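The Trestberg kitchen cupboard, and a word about bin bags

I finally did the cupboard under the sink at Trestberg. It took most of the morning and two mugs of tea, and I'd only gone in to look for a sponge! Thank you to Hongjun Cao for holding the torch and for taking the old paint tins down to the tip afterwards.

Most of what came out was bags. Carrier bags stuffed inside other carrier bags, a box of freezer bags with no freezer bags in it, and those enormous black sacks from the Bullon fair that don't fit any bin we own (free to anyone with a shed to clear - please ask). I've kept the rolls for the small bins and put them in the door rack, where you can grab one without kneeling on the floor.

The lilac ones are my favourites. They come rolled up in a silvery printed sleeve with 全新料 across it in big dark letters, which Su tells me means all new material, so no recycled plastic in the mix. I do like a bit of colour in a bathroom bin, and the sleeve keeps the roll from unwinding all over the shelf.

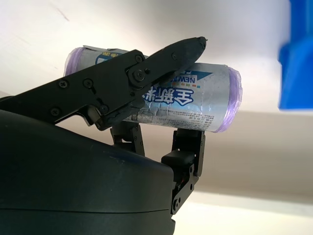

What goes where now

Bin bags in the door rack, cloths in the blue tub, washing-up liquid at the front. Dishwasher salt has moved to the tall cupboard next to the Zavness urn. If you finish a roll, put a note on the list by the kettle and I'll add it to the April order. I still haven't found the sponge.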